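What We Drink in the Afternoon: A Small Study of Tea Breaks in Grevbridge
Final report, Everyday Life module
Vilho Koskela and Amirhossein Kordestani
Handed in 22/02/2023

Why we picked this

We both grew up in homes where the afternoon stopped for something hot to drink, and when we started sharing notes in October we found that our two families did it in completely different ways. Vilho's grandmother pours coffee at three and expects you to sit down for it. Amirhossein's parents keep tea going from lunch until bedtime, and you simply wander past and help yourself. We wondered how our neighbors did it – and whether the afternoon break was fading away, as our older relatives like to claim.

How we went about it

We left a one-page questionnaire in mailboxes on Talpur Street and in the Pandeck apartments, and 115 people filled it in, which was far more than we had dared to hope for. After that we sat down with five households for longer talks. Those talks were the best part of the project (we were fed a great deal of cake) and most of what we learned came out of them.

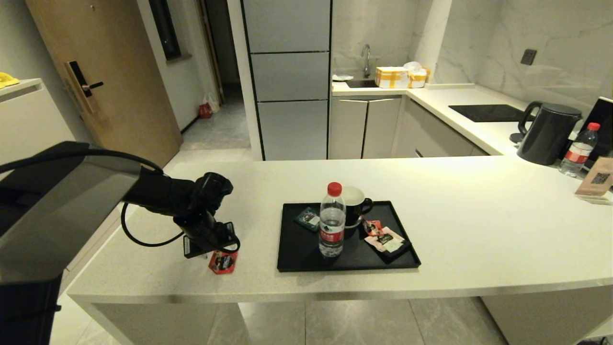 A tray with a mug on its saucer and a bottle of water.

What people told us

Of the people who answered, 60 said they take a break every afternoon, even when they are on their own. We had expected the retired people to be far ahead here, but parents with small children were nearly as faithful to it. One mother told us it was the only part of her day with a beginning and an end, and we have thought of that often while writing this up.

Nearly everyone had an opinion about where the break should happen. The older people wanted a table and chairs, while the younger ones were happy to stand up in the kitchen with a cookie in one hand. 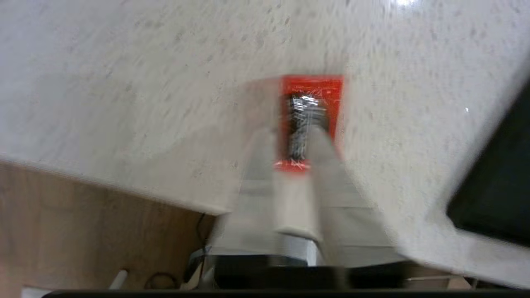
Standing up turned out to matter more than we had guessed. People who take their break on their feet told us they talk less and finish sooner, and several of them blamed the counter itself, which fills up with things that have nothing to do with tea. A red package with something metal shining through its clear front can easily end up where the cups ought to go. A table seems to get cleared for guests in a way that a counter does not.

What we would do differently

We would ask about weekends separately, and we would visit Ridasari, where the shifts at the bakery start so early that afternoon must feel like evening. We would also keep our own report under 1000 words from the first draft, which would have spared us a long night of cutting. Our warm thanks go to everyone who put the kettle on for us.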